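Restmont, shared table and tubs check
Done by me, Mieke Brouwer, 2020-04-12

Table top: OK. White, so every crumb shows, and I gave it a good going over anyway!
Table edges: OK, ran my hand all the way along and no chips.
Clear tubs: check each for cracks, sharp corners and a rim that sits flat.

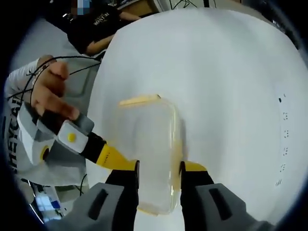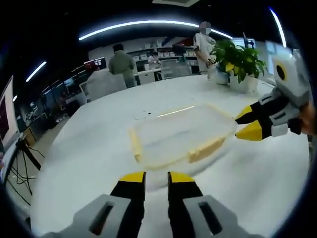 Clear tub with the yellowish rim, on the white table both times.

Plant: fine where it is, but please water it over the sink (I've asked before).
Cables: tidy away after use, more than 30 cm back from the edge.
Tub 28: lid a bit stiff, passed. Next check June.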